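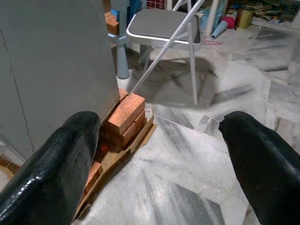 Figure 7.1 Orange-red bricks stacked on a thin, flat board.

Chapter 7
Valuing Farm and Ranch Land

A buyer looking at a town house can usually find several similar houses sold on nearby streets within the past year. A buyer looking at a ranch seldom has that help. Large rural properties change hands less often, and no two of them have the same mix of soil, water, fences, and buildings. This chapter explains how appraisers put a price on such land and where their methods run into trouble.

We begin with the parts of a rural property. An appraiser does not treat a ranch as one block of acres at one price. The land is split into classes, and each class is valued separately. Irrigated cropland normally brings the highest price per acre, followed by dry cropland, improved pasture, native range, and timber or brush. Land that cannot be used at all, such as steep rock or open water, is listed as waste, although a pond may add to the value of the acres next to it.

Consider the Skinley place, a cattle property outside Wiltover that we will return to in Chapter 8. When the owner, Willy Van Beek, decided to sell, the listing described the whole property as "productive grazing land." The appraiser, Amna Ghauri, walked it in December and found that roughly 43 percent was improved pasture. Most of the rest was native range, with a strip of brush along the creek. The asking price had been worked out as if every acre were improved pasture. Once the classes were separated, her figure came in well below it.

Classes of land are only the first step. The appraiser must also look at the rights that go with the land. Four of these matter in nearly every rural sale: water rights, mineral rights, grazing leases, and access. A lease on neighboring land can make a small ranch workable, but it may not pass to the buyer. A road that has been used for years may cross someone else's field with no written easement. Students should get into the habit of asking for the documents before making any estimate. 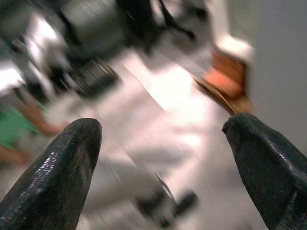
Improvements come next. In appraisal the word means anything built on or added to the land, including houses, barns, corrals, wells, and fencing. The cost of putting up an improvement is a poor guide to what it adds. A horse barn may have been expensive to build and still be worth little to a buyer who plans to grow hay. Appraisers call this loss functional obsolescence, and it is covered in Section 7.3.

Two sales near the Skinley place show the effect. The Trutero farm sold with an old house and plain sheds, but its fences and well were in good order. The Tanoli farm had a much newer house and weak fencing. The soils were similar and the sales were only 5 months apart, yet the two farms brought nearly the same price per acre. The buyers had paid for working improvements and gave only partial credit for the house.

Key terms in this chapter

land class
improvement
easement
appurtenant right
functional obsolescence
comparable sale

7.1 The Three Approaches to Value

Appraisers use three approaches: sales comparison, cost, and income. For rural land the sales comparison approach carries the most weight wherever enough sales can be found. The appraiser gathers recent sales of similar properties, adjusts each for differences from the subject property, and settles on a value within the adjusted range.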